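Workshop Tips: Sharing the Teardown Bench With a Robot Arm

I've been pulling drives out of old office desktops at the Erkside repair shop for years, and since August I've been doing it next to a robot arm. We call the setup Telance, after the project that paid for it. I get asked about it a lot, so these are my bench notes!

First tip: do your half properly. The arm takes the drives, I do the cables, and if I leave a plug half seated the whole caddy hangs up on it. Pull the data cable and the power plug all the way off, then push them right back out of the way (a scrap of masking tape is plenty).
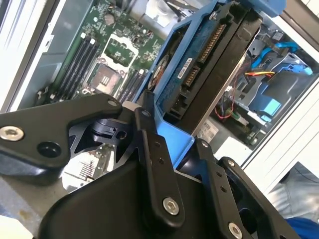
My other big habit is keeping 2 trays going, one for drives still in their caddies and one for bare drives. I used to dump everything in a single box and sort it at the end of the day, and the arm cured me of that because it just keeps handing them over. It doesn't stop for coffee, and the box fills up fast.

What's changed for me? My thumbs, mostly. Those plastic latches are murder in cold weather, and we had a batch of 202 towers come through from Ghorbani that would have finished me off. I do more checking and labeling now, and more standing around listening, which took getting used to. I do miss the rhythm of it a little. The younger folks on the bench worried about their hours, and so did I, but so far we've just moved over to testing and memory sorting.

A few small things:

Blow the dust out before the case goes under the arm. Take it outside if you can.

Point every case the same way. I put 2 strips of tape on the bench to line them up.

Keep loose screws in a magnetic dish, never on the edge of the case.

Write the tower number on the caddy before it goes in the tray (grease pencil wipes off later).
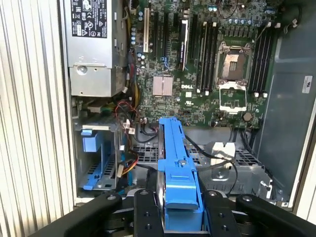
Blue drive carrier in the grippers, Dell tower open on the bench.

Next I want to try the slim Restuvska cases, and those have more than 4 screws on the lid alone, so wish me luck.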